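Home Projects Notes Archive About

Sorting the wiring drawer, part 2

9 min read

The first part covered resistors and hardware. Wiring took longer, and I put it off until October 9, 2025, mostly for want of a system. Loose cable doesn't sort by value. A resistor has one property that matters and it is painted on the body. A harness pulled out of a dead appliance has conductor gauge, length, insulation type, termination at each end, and whatever condition the previous owner left it in.

My old system was a single deep drawer. Everything went in coiled and came out as one object. I lost most of an evening in June to extracting a two-conductor lead for a fan, and when I finally had it, one of the terminals had pulled off. That was the end of the drawer.

The requirements I wrote down:

Any lead must come out without moving another lead.
Damaged and untested pieces are kept apart from good ones.
No container deeper than my hand.
Labels on the container, never on the wire.

The last one is contentious. Leonidas Economou, who has the bench next to mine on club nights, flags every cable with a folded tape tag and can find things faster than I can. His tags also leave adhesive on the jacket after a couple of summers. I clean adhesive off enough things already.

For containers I went with open plastic bins, no lids. I tried the Mollby drawer units first and returned them. The drawers are well made but the front lip catches on connectors, and a drawer has to be pulled fully out before you can see the back third of it. A bin on the table shows everything it holds. The bins came from Karagiannis, the restaurant supply place, and were cheaper than anything sold as electronics storage.

The other piece of equipment is a shallow metal tray with a lining. Work in progress stays there until it has been checked. A pale lining is worth having under small parts. Stray strands and offcuts show up on it, and a dropped ferrule stays where it lands. On bare metal it slides to the corner. I change the lining when it gets dirty and wipe the walls down at the same time, less often than I should.

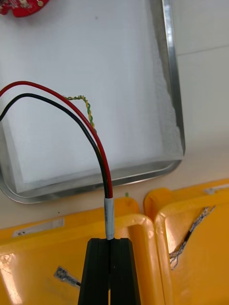 Assemblies with more than one branch are the awkward category. I sort them by the heaviest conductors and ignore the rest. If a lead has a red and black pair plus a thin twisted signal pair, it is a power lead for filing purposes, and the signal pair gets dealt with when the lead is used. I tried a separate bin for mixed assemblies and it filled up in one session, at which point it was the old drawer again with a lower wall.

Sleeved joints get a tug test and a visual check. Translucent heat-shrink is the best thing to happen to my salvage box, as I can look at the joint without cutting into it. For opaque sleeve I slit it, inspect, and redo it. I use Fastell tubing in the small sizes and have no complaint beyond the price. Twisted pairs with bare ends get trimmed back to clean insulation and are left unstripped until needed. Exposed strands fray in storage and find their way into things.

Spade connectors on short leads are kept if the crimp holds. If it doesn't, the terminal goes in the scrap metal jar and the wire goes in the short stock. Anything shorter than my palm is discarded regardless of condition. Eftychia Vrettos asked for my short offcuts for her breadboard classes, so discarded now means an envelope with her name on it.

Final tally for the session was 418 pieces kept. I logged them in a spreadsheet with four columns: type, length, termination, bin. I would not do the spreadsheet again. The bin label carries the same information and does not need to be updated.

Still to do: coaxial, ribbon, and the Costmont power supplies with the proprietary plug. I have five of the supplies and nothing left that takes them. They are under the bench for now. Ribbon will probably be stored flat between sheets of card, assuming I can find a bin wide enough. Coaxial can wait until I own a stripper that doesn't nick the center conductor.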